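Cutting a fruit plate the night before - what keeps and what goes dry?
Posted in Kitchen and Food, December 13, 2023

Hello everyone. Every year our street has a small supper and my part is the fruit plate. I would like to prepare it the evening before, because that day I work until late. My question is about peeled pomelo and peeled sugar cane. Last February I bought both from the Drorkum market, peeled everything, put it in the fridge uncovered, and by the next evening the pomelo had a skin like paper and the cane had gone brown at the ends. The oranges I left whole, so these were fine.

Can I peel pomelo one day earlier if I leave the membrane on? And must the cane be cut at the last minute? I don't have much room in the fridge, only one shelf.

Kumarasinghe
You can do the pomelo the night before, this is no problem, but leave the membrane on each segment and don't open it. The membrane is bitter and chewy, yes, but it holds the juice inside. Put the segments in one layer in a closed container, with a paper towel slightly damp over them, and take off the membrane just before serving, or let the guests do it themselves. My mother always left it on and we peeled it at the table.

For the cane I would peel it in the morning if you can. If it must be the evening, keep the pieces longer than you need and wrap them tightly. Next day you cut a thin slice from each end with a heavy knife and the brown part is gone. A dull knife tears the fibres and leaves the end ragged - it tastes the same but it's not so nice to look at. My own plate is a simple one, pomelo and cane, with whole oranges to go with it.

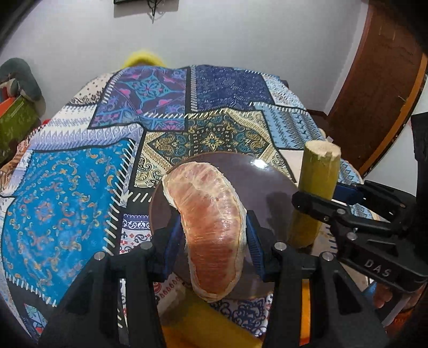
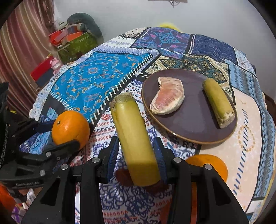 Gumik
Agree about the membrane, but I wouldn't bother with the damp towel, mine went soggy. Just a lid. The cane I freeze already peeled, 200 grams to a bag, and take it out 60 minutes before people come. It's a bit softer after, but the kids don't complain. Also don't store it beside cut onion, it picks up the smell very fast.

Vekico
just buy the cane already peeled in the vacuum bag, any Asian grocer has it. cheaper than your time mate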